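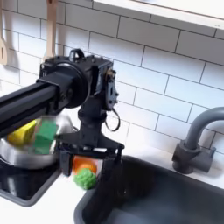 *The arm above the counter, between the pot and the sink, with the orange piece and the green one in its grip.*

**Annex C to the Report on Trial Series 4**

Submitted to the Nollholm Institute by Grigoris Galanis, Deputy Examiner, 3/18/19

The undersigned was directed to review the method and findings of Trial Series 4 before their release. The review was expected to occupy one afternoon. It occupied the greater part of the winter, and the Institute is owed an account of the delay.

The method is set out in the main report and is summarized here only as far as necessary. A toy kitchen was fitted with a counter, a stovetop, a pot and a sink. An arm was given an instruction in plain words, such as "put the green one in the pot," and was left to carry it out. The policy governing the arm had been trained on 2,040 demonstrations, all of them performed by a human operator through a hand controller. The series consisted of 289 trials. A trial was scored as a success if the named object came to rest in the named place within 30 seconds. Nothing else was scored.

The principal investigator, Dr. Themis Lazaridis, reported that the policy performed well on single objects and poorly when two objects lay close together. In the latter case the fingers often closed on both. The report attributes this to the limited number of crowded counters among the demonstrations. The undersigned found the reasoning sound and the scoring consistent, and would have signed the release on that basis.

Before doing so, he followed the usual procedure and watched the recordings.

In a number of the crowded trials, the arm lifted both objects, carried them to a point over the strip of counter between the stovetop and the sink, and stopped. It did not proceed to the pot. It did not open its fingers. It remained in that position until the time limit ended the trial. The score sheets list these trials as failures, correctly, under the heading "Double grasp, no placement."

The undersigned inquired whether the pause had a cause in the equipment. Mr. Ihor Kravets, who maintains the arm, examined the motors and the cable and found them in good order. He then asked which trials were meant. When he was told, he sat down and asked to see one of them again.

"That is Orestis," he said.

Orestis Bakalis had been the operator for the demonstrations. He had worked at the Institute for six years and had left it in October, by reason of illness, before the trials began. He died in the same month. His name appears in the acknowledgments of the main report, in the customary form.

Mr. Kravets explained that Mr. Bakalis had been in the habit of stopping. If he picked up two pieces by mistake, he did not drop them at once and begin again, as the operator's guide instructs. He held them over the middle of the counter while he made up his mind. Colleagues waiting for the room had complained of it. Mr. Kravets had complained of it himself, in writing, and was able to produce the letter.

The undersigned then requested the demonstrations. Under the collection rules, any demonstration containing a double grasp was to be removed before training. Mr. Thiện Vương, who prepared the data, confirmed that he had applied the rule. He further confirmed, after an interval of two days, that he had applied it to the final state of each demonstration only. Where both pieces had been picked up and one later set down, the demonstration had ended properly and had been kept.

Those demonstrations were located and viewed by the undersigned in the company of Mr. Kravets, Mr. Vương and Dr. Lazaridis. In each, the arm rises with two pieces, travels to the middle of the counter, and waits. After the wait it lowers both, gently, and lets one go. The sound had been recorded with the first of them. A man can be heard breathing, and then saying, to no person in the room, "All right. You first."

Dr. Lazaridis asked that the recording be stopped there, and it was stopped.

The following points were then discussed.

Dr. Lazaridis held that the finding was a plain one. A policy trained on demonstrations reproduces what is in them, and a hesitation is as easily learned as a grasp. The policy had learned how the wait began and had too few cases from which to learn how it ended. She proposed that the demonstrations be removed, the policy trained again, and the series repeated. The undersigned agreed that this was the correct course and so advised in his letter to the Ninton office.

Mr. Vương prepared the new training set in one morning. He did not run it. Asked for the reason on three occasions, he replied on the first two that the machine was occupied. On the third he said that he would prefer it if someone else pressed the key.

The undersigned has been an examiner for many years and did not consider the request unreasonable. He went down to the laboratory in the evening to see to it. Mr. Kravets was there and had set out the kitchen as for a trial, with two pieces close together on the counter. The old policy was still loaded. Neither man remarked on it. Mr. Kravets typed the instruction and stepped back, and the arm went down, closed on both pieces, carried them to the middle, and stopped.

The time limit had been switched off. The undersigned did not take a note of how long they stood there.

The new policy has since been trained, and its results are given in Table 2 of the main report. The rate of success on crowded counters is improved. The undersigned certifies these results as accurate.

He recommends that the collection rule be reworded to cover the whole of a demonstration and not its final state alone. He recommends that the acknowledgment to Mr. Bakalis be moved from the last page to the section on method.

He recommends, finally, that the old policy be retained in the Institute's archive under its original number, together with the toy kitchen, and that the laboratory be made available to Mr. Kravets on such evenings as he may request.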